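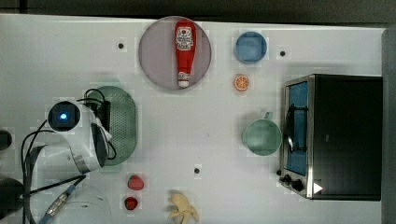
Stodora is a set of plain-text shopping and larder lists, kept by households in Fimholm and typed up with light cleaning. It is meant for people who write list apps, unit converters or spelling tools and want to see how food gets written down when the writer is in a hurry.

Maintained by Fouad Haddadin. Alistair Dunbar wrote the unit rules and most of the alias table.

## What's in it

- `lists/` - one file per list, 100 files
- `aliases.csv` - alternative names for the same item, such as "tom sauce", "red sauce" and "ketchup"
- `units.csv` - 37 units, including the awkward ones (knob, glug, heel)
- `notes.md` - decisions we argued over and how they ended

Each line in a list file has 4 fields, separated by tabs:

```
item amount unit remark
```

Only `item` is required. Leave the others blank if the writer did. Don't put a zero in `amount` unless the writer wrote one, as some households use "0" to mean "we're out".

## Cleaning

We took out surnames, phone numbers and anything that was plainly a reminder about something else ("ring dentist"). Spelling was left alone. If somebody wrote "brocoli" it stays that way in `lists/`, and the alias table points it at the usual spelling.

Crossed-out items are kept, with `x` at the start of the remark. Items that were crossed out and then written in again appear twice. 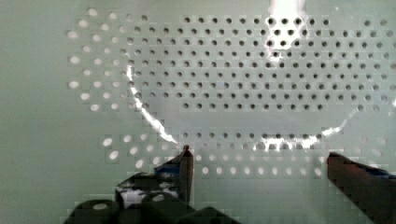 Brand names are kept where the writer used one in place of the item. They are not matched to a product, so a brand in `aliases.csv` only ever points at a general word.

Fractions are stored as decimals. "Half a doz" becomes 0.5 with the unit `dozen`. Ranges such as "2 or 3" go in the remark and the amount is left empty, which Alistair still doesn't like - see `notes.md`.

## Using it

The files are UTF-8 with Unix line endings. Any spreadsheet will open them if you tell it to split on tabs. Turn off automatic dates first, or "1/2" turns into the first of February.

To check your own additions:

```
python check.py lists/
```

The checker reports unknown units and lines with too many fields. It doesn't look at spelling and it won't change your files.

## Known problems

- Fruit and veg are heavily over-represented in the lists from August, when several households had allotment gluts.
- "Tin" and "can" are separate units. They should be merged.
- "Squash" is one item in the alias table, though some writers meant the drink and others the vegetable.
- Lists written by children have not been marked as such. 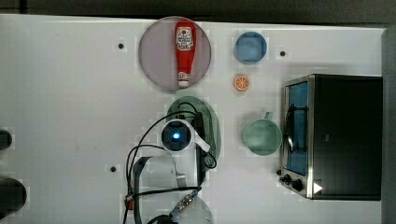 ## Adding a list

Type it up as it was written, in the same order, and open a pull request with one file per list. Ask whoever wrote it first. New units need a line in `units.csv` and a sentence in `notes.md` saying what you took them to mean.

## Licence

CC BY 4.0 for the lists and tables, MIT for `check.py`.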